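We got home from the Brurar in May and I have been meaning to write this up ever since, but the washing had to be done first and then it was somehow weeks later. A few of you asked for the honest version of our river cruise, so put the kettle on, because I do go on a bit.

For those who haven't been following along, my friend Charito Malabanan and I booked a small-ship cruise from Hendham down to Bronley and back. I say small ship, and compared with the floating cities I suppose it is, but she still carries 200 passengers when full and she was very nearly full. We had a cabin on deck 2, which was the cheapest one with a proper window, and I would book the same one again. You're close to the water, it's quiet at night apart from a sort of low grumble when they start up at five in the morning, and I got used to that faster than I expected. Charito never heard it at all. She also never heard me.
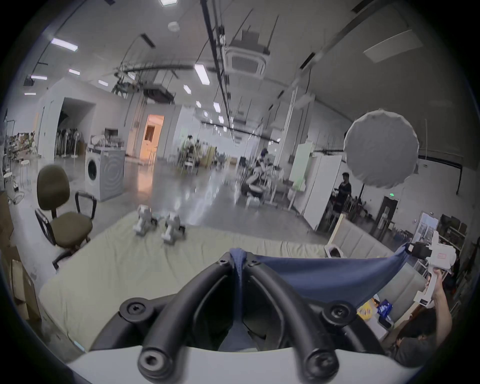

Packing was where I went wrong, as usual. The brochure said "smart casual" for dinner and I panicked and took three dresses I never wore, plus shoes that pinched before we'd even left the terminal. What you really want on a river is layers. Mornings on the top deck are freezing, then by lunch you're peeling everything off and looking for shade. If I could only take one thing it would be a big soft wrap in navy blue, the same sort of colour as the cloth in the photo, because navy goes with everything and doesn't show the coffee. I bought one at the market in Bronley after shivering for two days and it hardly left my shoulders. Charito had brought a proper parka and was very gracious about it.
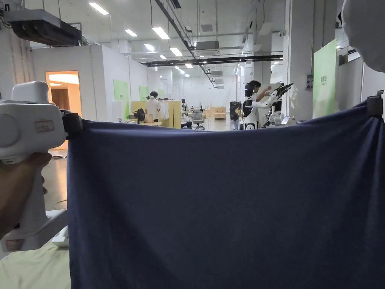

The other thing I'd leave at home is the hairdryer. There's one in the cabin, in the drawer under the mirror, and it took us until the third night to find it. There's also a kettle, but no decent tea, so bring your own bags and a few spare for whoever you make friends with at breakfast.

Now, food. Breakfast was lovely, lunch was lovely, and dinner went on far too long for my liking – four courses every night, and by the time the cheese came around I was ready for my pyjamas. You can ask for the short menu and have it up in the lounge, which we did from then on. The soup was better up there too, I'm sure of it, although Charito says it was the same soup.

The stop everybody talks about is Bronley, with the cathedral and the old bridge, and yes, go and see them. But my favourite was Ocampo, where we only had half a day. It's a tiny place with one main street, a bakery with a green awning and a ferry landing where the locals sit and watch the boats come in. We skipped the coach tour and just wandered. I had a custard bun the size of my hand and we found a bench in the sun and stayed there until the horn went, which gave us a bit of a trot back to the gangway, let me tell you.

As for money, I paid $1098 for my half of the cabin, with meals included and drinks not. The drinks add up. So do the excursions, and I'd only bother with one or two of them, as most of the towns are an easy walk from where you tie up. Tips are added to your account on the last night, so don't do what I did and hand out envelopes as well. The lad who did our cabin was a darling though, and I don't begrudge him a cent of it.

Would I go again? In a heartbeat, though I'd go a few weeks later for the warmer mornings. Charito is already looking at the upstream trip, which leaves from the same wharf in Hendham and goes through a lot more locks. I like a lock. I'll put up my notes on the train to Hendham next time, as there's a trick to the luggage that I wish I'd known before we left.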